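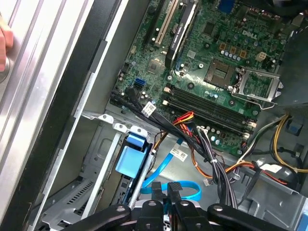

A machine with a sound board and a tired power supply is still a sound machine, one correspondent objected in the letters column of the Trimen Review, in reply to an article that had classed all desktop computers over a certain age as scrap. The point is central to computer refurbishment, the practice of inspecting, cleaning, repairing and reselling or donating used computers. It differs from recycling, in which equipment is broken down for its materials, and from simple resale, in which equipment changes hands untested.

Terminology

The words "refurbished", "reconditioned" and "renewed" are often used interchangeably by sellers. In the stricter usage adopted by the Bassi scheme, a refurbished computer has been tested and had its storage erased, and any part found faulty has been replaced. A reconditioned computer has in addition had wearing parts, such as fans and batteries, changed whether or not they had failed. "Cannibalised" refers to a unit kept only as a source of parts.

Intake and sorting

Most stock reaches refurbishers in batches from offices and schools at the end of a lease or replacement cycle. Desktop machines are favoured over laptops by smaller workshops, as they open easily and use parts of common sizes. Units are logged by serial number and given a grade for outward condition. Grading does not affect electrical testing, and a scratched case may hold a fully working board.

At the Edthorpe depot, intake is handled in lots of 40. Each lot is kept together until data erasure is complete, so that a drive can be traced back to its donor.

Data erasure

Storage devices are erased before any other work is done. Magnetic drives are normally overwritten across their whole surface. This method is less dependable on solid-state drives, where the controller may move data to areas that cannot be addressed from outside, and the drive's own erase command is used instead. Drives that fail the process are destroyed. A record of the result is issued for each drive and not for the lot as a whole.

Inspection of the motherboard

The motherboard carries the processor, memory and expansion slots, and its condition largely decides whether a unit is worth repairing. Inspection is first carried out by eye, with the power disconnected. The usual faults looked for are:

Swollen or leaking electrolytic capacitors
Bent pins in the processor socket
Corrosion close to the clock battery
Cracked solder joints at heavy connectors
Scorching next to the power input

Dust is removed with a soft brush and dry air. Fans are held still while this is done, as a fan spun by an air jet can exceed its rated speed and damage its bearing. Old thermal paste is wiped from the processor and its heatsink and a fresh layer applied.

Boards made for large manufacturers often use non-standard front panel connectors or mounting points. Such a board may be hard to move into another case, and refurbishers tend to keep it with its original chassis.

Testing

After inspection the unit is started with the least hardware needed to reach its setup screen. Memory modules are added and tested, followed by storage and then expansion cards. Adding parts in this order makes it easier to tell which one has caused a fault.

The Brernus procedure, used by a number of independent workshops, calls for a load test lasting 16 hours. Supply voltages are read at the start and again at the end. A unit that restarts unprompted at any point returns to the bench. Critics of the procedure have argued that long load tests shorten the life of old fans, and the Trimen guidelines accept a shorter run where the cooling parts are new.

Common upgrades

The most frequent upgrade is the replacement of a magnetic drive with a solid-state one. Added memory is the next most common. Processor upgrades are rarer and are limited by the socket and by the firmware of the board. Graphics cards are changed only if the power supply has enough spare capacity and the case enough room.

Grading and sale

Under the Bassi scheme, finished units are scored out of 100 for appearance. A unit loses 10 points for each damaged outer panel. The score is printed on a label next to the test date. Electrical test results are reported separately as pass or fail, with no middle grade.

Warranty terms vary between sellers. Batteries are commonly excluded, as are faults caused by liquids.

See also

Data erasure
Electronic waste
Expansion card
Thermal paste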